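Wednesday, bench log, kitchen end

Strawberries again. I know I said last time that I was done with soft fruit until the autumn, but the Tisine punnets turned up at twenty past eight and they won't keep, so there went my plan to sort the drawer of labels. It's August and the room was already warm by nine. Emilian, if you're reading this before you come in: yes, I ate some, no, not the ones on the tally.

The job was plating. Get the berries out of the punnet and onto a plain white plate, keep them in one little heap near the middle, don't mark them. Sounds like nothing! It's the don't-mark-them part that eats the morning. A ripe one will take a dent from a thumbnail and you don't see it straight away, you see it after lunch when the patch has gone dark and a bit glassy. So I've started putting each plate aside with a slip of paper under the rim (time done, punnet letter) and going back to look at them later. Bit of a faff but I trust it more than my own opinion at the time.

Things I noticed, in no particular order.

The Stoica plates are nicer than the old ones for this. The old ones have that slight dome in the middle, so the berries wander off towards the rim as soon as you let go and you spend ages herding them back. On the flat ones they stay where you put them, mostly. The very pointy ones still roll in a half circle round their own tip, and I've given up fighting that. Put the pointy ones down last and lean them on the others.

Leaves on is far easier than leaves off. With the leaves on you have something to aim for and the fruit hardly gets touched. I did one punnet with them off to compare and had three bad ones out of 20, against none at all in the punnet before it. I wouldn't hang anything on that, it's one punnet, and they were riper to begin with (punnet C, the one with the juice in the bottom). Worth doing again with fruit from the same layer.

Cold fruit behaves better as well. The first lot came straight from the fridge and they were lovely and firm, then by half ten the last of that punnet had gone soft at the shoulders. I'm going to take out one punnet at a time from now on. Should have been doing that all along, it's what the Drandetance sheet says in the second paragraph, which I read properly for the first time today. Sorry.

Washing: don't, until the end. I rinsed punnet B first thing because it had bits of straw in it, and everything after that was slippery and the plate got a puddle. Kitchen roll helps but then you get fluff on the seeds. Straw can be picked off dry.

Size matters more than I'd thought, too. The big lumpy ones with the folded tops look impressive and are a pain, they're never the same shape twice and they take up half the heap on their own. Medium ones, the sort you'd eat in one bite, are what I'd ask for if we get a choice. Emilian reckons Finament can supply graded fruit but there's a minimum order, and I don't fancy getting through that much jam. Does anybody here even like jam?

Running total for the tally is 622 since we began keeping one, counting today's. I've corrected the sheet on the wall where somebody had added the same punnet in twice.

After eleven I moved down to floor level, as we'd talked about, with the plate on the tiles and me standing over it. It's a completely different job from up there. You're looking at the tops of the berries and you lose all sense of how tall the heap is, so I kept coming in too low and getting close to the rim. My back had opinions as well. I'd do short goes with a proper sit down in between, and keep the heap small, a tight little cluster is much easier to judge from above than a spread-out one. Also the marbled pattern is busy enough that a dropped leaf vanishes on it, so sweep after every plate and check with your hand.

To do:

- One punnet out of the fridge at a time
- Leaves off against leaves on, same layer, same ripeness
- Ask Finament what the minimum order is, and what they call medium
- More flat plates, we've got one with a chip in it that I've put on the top shelf
- Wipe the tiles with the mild stuff, juice dries sticky

Plates from this morning are on the side under the mesh cover. I'll look at them at three and again before I go, and write the marks on the slips. Please leave them be until then, however hungry you are.

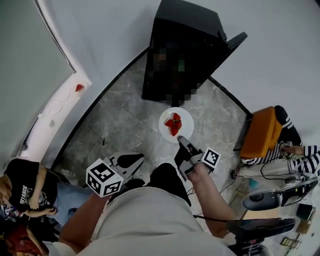
The leftovers in the blue tub are fair game, though, and there's cream in the fridge door.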